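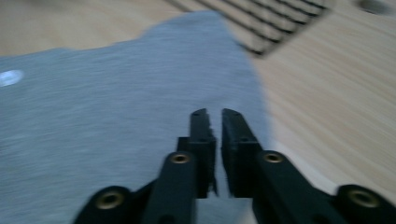 Should I wash wool felt before I make seat pads from it?

Asked by thimble3834 in Sewing and Fabric

Good evening to all. I have bought two metres of grey felt from a shop called Tenov, in Dralenach where I live, and I want to make pads for our kitchen chairs. The chairs are hard and my mother complains of her back when she visits. The label on the roll said only "wool blend", and the lady in the shop did not know how much of it is wool.

My plan is a pad with two layers of felt and a thin layer of foam between them, sewn at the edge with a visible stitch. The chair seats are wider at the front than at the back, with round corners, so I have made a paper pattern.

Now I read two opposite things. One page says that all fabric must be washed before cutting, because it will shrink. Another page says that felt must never be washed, because it loses its shape and becomes thick and rough. I do not wish to ruin it. It was not cheap, and the shop has no more of this grey until October.

My questions are these. Do I wash it or not? If I do not wash it, how will I clean the pads later, when somebody spills soup? And is it correct to cut felt in any direction? With cotton I always follow the grain, but I look at the felt and I cannot find any grain.

I have a normal sewing machine, not a strong one, and I sew since three years, mostly curtains and simple bags.

Thank you in advance for your patience with my English.

marrow_and_lace

Your English is fine. Please don't put all of it in the wash at once!

Cut a test square first. I make mine 11 cm on each side, but any size will do as long as you write it down. Put it in a bowl of cool water with a drop of wool wash, leave it for a few minutes, press the water out in a towel and let it dry flat. The next day, measure again. If it's still the same size and the surface looks the same, your felt probably has a lot of synthetic fibre in it and will be easy to live with. If it has shrunk a little, you can soak the whole piece the same way before you cut. If it has shrunk a lot, or gone bumpy, leave the rest dry and plan on spot cleaning.

What does the damage is hot water together with rubbing, and the change of temperature between wash and rinse. So no machine, even on a gentle cycle, until you know what you have. I once put a whole green tablecloth in on warm and it came out as a very nice placemat.

About the direction: felt has no woven threads, so there is no grain like in cotton. But some of the craft felts do stretch more one way than the other. Pull it gently with both hands, first along the length and then across. Put the side that stretches less from the front of the seat to the back, that is where the pad gets dragged when people sit down and slide.

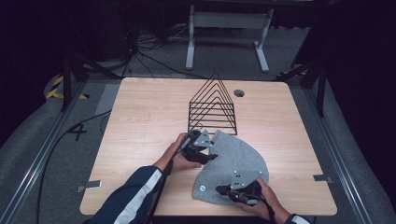

Grey felt on a light wood table

For the shape, don't trust one paper pattern for all the chairs, especially if they are old. Mine differ by nearly a centimetre and I only found out when the pads were finished. Lay the paper on each seat, check the corners, and write a number on the pattern and under the chair.

For the machine: use a new needle, size 90 or 100, and a longer stitch, 3.5 mm or so. Short stitches make a line of holes so close together that the felt can tear along it like a stamp. Two layers should be no problem for a normal machine. Keep the foam out of the seam – cut it smaller than the felt by a finger's width on every side. If the layers creep, use clips, because pins leave the felt wavy.

kettle_2191

just buy cushions, they are cheap at the moment

old_bobbin_box

The long answer before is good and I will add only the part about soup, because I have small children and I have much experience with soup.

Take off the thick bits with a spoon. Then press a dry cloth on the wet place and hold it. Do not rub. After this use a cloth with cool water and press again, starting from the outside of the spot and going to the middle, so it doesn't become a ring. For grease I put cornflour on it, leave it overnight and brush it away in the morning with a soft brush. It works for me in most cases, but with tomato I have not found any good solution.

You may also think about making the pad with an opening at the back edge, so the foam can come out. Foam stays wet for a long time and begins to smell, and if it is sewn in you cannot do anything. I leave the back side open and close it with two press studs. It takes a bit more time.

One more thing. Felt slides on a painted or varnished chair. You can sew ties in the back corners, or put a piece of the rubber net that is sold for under carpets. I tried ties first and they were pulled out within a month, so if you choose ties, sew a small square of cotton behind the place to make it stronger.

thimble3834

Thank you both for the detailed answers. I made the test square on the weekend. It is now smaller by 3 mm on one side and the same on the other side, and the surface did not change to my eyes. So I will soak the whole piece in the bathtub in cool water and dry it flat on towels – the floor of the spare room is the only place long enough.

I did measure the chairs also. Two are the same and the other two are different from everything. I will make new patterns for these.

I will put the press studs. About the ties I am still thinking.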